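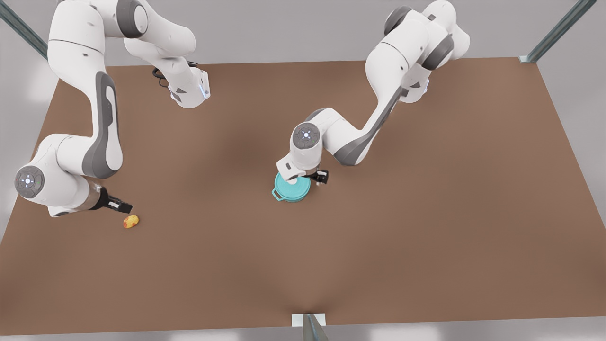
How to Set Up a Pot-and-Lid Test for Two Robot Arms

6 min read

Search tutorials, guides, parts Go

Can a robot put the vegetables in the pot? I love this question, because everybody who hears it says "sure, obviously" and then you try it and spend a whole September on the lid. Putting food away in a covered pot is the smallest kitchen chore I know that still needs two hands, and you can try it at home in a simulator without buying a single motor.

This tutorial walks you through building the test, running it, and scoring it so you can say something useful about whether a machine can do the chore yet. You'll need a desktop with a decent graphics card, any simulator that handles contact between objects, and an evening or two. I use Sisora for the physics and keep my scene files in Banum, but the steps carry over to whatever you have.

Step 1. Write the chore down in one sentence

Mine is "Lift the lid, put the vegetable in the pot, put the lid back." Write yours before you open the simulator. If your sentence has the word "tidy" or "clean" in it, try again with something you could check by looking. "The yellow thing is inside the pot and the lid is on" can be checked. "The table is tidy" will have you arguing with yourself at midnight.

Step 2. Build a plain scene

One table, two arms, one pot with a lid, one thing to put in it. Mine has a brown tabletop, a teal pot with its matching teal lid, and a small yellow object with red-orange blotches, about the size of a potato. Leave a clear stretch of table between the pot and the food. You want the first runs to fail for interesting reasons, and bumping into a salt shaker isn't one.

Pick colors that stand apart from the table. You can make it harder later (a brown potato on a brown table is a wonderful, horrible second test).

Step 3. Give each arm a job

The simplest split is one arm for the lid and one for the food. In my setup the left arm works at the pot and the right arm goes after the yellow object. Both carry a plain two-finger gripper, which keeps the comparison fair and makes you think hard about how to hold things.

Check the reach before anything else. Move each gripper by hand to the pot rim, to the food, and to the place where the lid will be set down. If an arm is nearly straight at any of those spots, move the base or move the pot. Then check the spot over the pot where the arms have to take turns. The lid arm needs to be well out of the way before the food arm comes in, and that's the part I got wrong for days!

Step 4. Set the weights and the friction

Please don't skip this one. A simulated lid with default settings can weigh nothing and slide like ice. Weigh a real lid on a kitchen scale and type in the number. Same with the vegetable. Mine came to 200 grams, and once I put that in, half of my beautiful grasps turned into drops.

For friction, start in the middle of the range and plan to vary it.

Step 5. Run the parts one at a time

Before you ask for the whole chore, test the pieces:

- Close the gripper on the food and lift it a hand's width.
- Carry it over the open pot and let go.
- Take hold of the lid and raise it straight up.
- Set the lid down on the table.
- Put the lid back on the pot.

The last one is the hard one. A lid that's a little tilted looks fine from above and isn't seated at all. Add a check for the lid's angle as well as its position, or you'll be handing out gold stars for crooked lids.

Step 6. Shake things up

Now move the food and the pot a little at the start of each run, turn the food to a new angle, and vary the friction. I ran 2,298 tries this way over the month, in batches overnight, with Flonach keeping the log. Save the starting positions for every run. When something odd happens you'll want to play that exact one back, and it's a real thrill when you finally spot the cause.

Step 7. Score it like a chore

Score the whole sentence from Step 1, pass or fail, and put the partial results in a separate column. Yaneth Rengifo talked me into this after reading my first results, where I had given credit for lifting the lid and never putting it back. "Would you say your kid did the dishes if they were still in the sink?" Fair.

Give it a time limit too. I allow up to 12 seconds per part, which is slow for a person and fairly brisk for careful arms.

So can they do it yet?

In a scene this plain, with one pot the arms have practiced on, yes, often enough to make me grin. Change the pot and things get shaky fast. A lid with a different handle can mean starting the grasp over from scratch. And a simulator has no steam, no grease, and no wet potato skin. Hortensia Flores cooks for a living at Echeverri, and when I showed her my best run she wanted to know about soup. I have no answer on soup.

I still think this is a great time to be trying it. You get to see exactly where the hard part is, which for me was a lid and never the food.

Things to try next

Swap which arm does which job. Add a second vegetable. Start with the lid already off and lying on the table. Use a pot with one side handle and have an arm hold the pot steady while the other one works, then see if your scores for the lid go up.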